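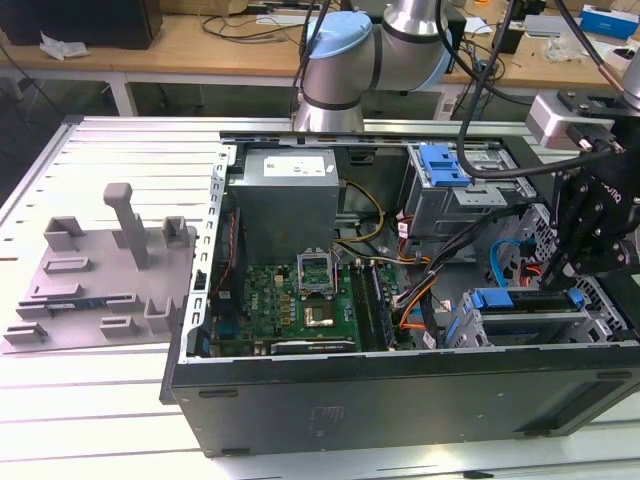 How to take an old desktop computer apart for cleaning and spare parts

In our repair evening we get many old towers, and people always ask me the same things. So I have written down how I do it. You need a Phillips screwdriver, some small boxes, a soft brush and 33 minutes of patience. The first time it can be longer.

Before you start

Shut down the computer, pull out the power cord and press the power button for a few seconds. Touch bare metal on the case before you touch any part inside. Take off the side panel and lay the tower flat on its side, with the open side up. In this position you see everything and the screws do not fall behind the board.

Take a photo of the cables with your phone. Tamsin Bolger taught me this after I mixed up the front panel wires and needed one whole evening to find the right pins.

1. The cables

Begin with the data cables, for example the blue SATA one. Hold the plug and not the wire. Many of them have a small metal clip that you must press. The yellow and black wires come from the power supply, and their plugs sit harder. The big plug on the motherboard has a latch on the side. Press it and rock the plug gently.

2. The drives

Look for colored plastic on the drive cage. In many office computers the blue pieces are the ones you may press or pull without tools. Slide the drive out slowly and put it in a box with a label.

3. Expansion cards and memory

Remove the screw or open the holder at the back, then lift the card straight up. For the memory, push the clips at the ends outward. Hold the modules only by the edges.

4. The processor

First remove the cooler. If it does not move, please do not pull with force, turn it a little left and right. Then open the lever and the metal bracket of the socket. Lift the processor straight up and store it in an antistatic box. From now on be very careful with the empty socket. If it is a type with pins inside, one bent pin can be the end of the board, so put the plastic cover back if you still have it.

5. The power supply

Usually there are four screws on the back of the case. Support it with one hand when you take out the last screw. Never open the power supply itself, also when it has been unplugged for a long time.

Cleaning

Brush the dust out of the front grille and the slots from the inside. I use a dry brush only. For old thermal paste I take isopropyl alcohol and a paper towel.

If you want to build everything together again, go from step 5 back to step 1 and put fresh thermal paste under the cooler.

Bogdan Borkowska, last changed 31/05/2019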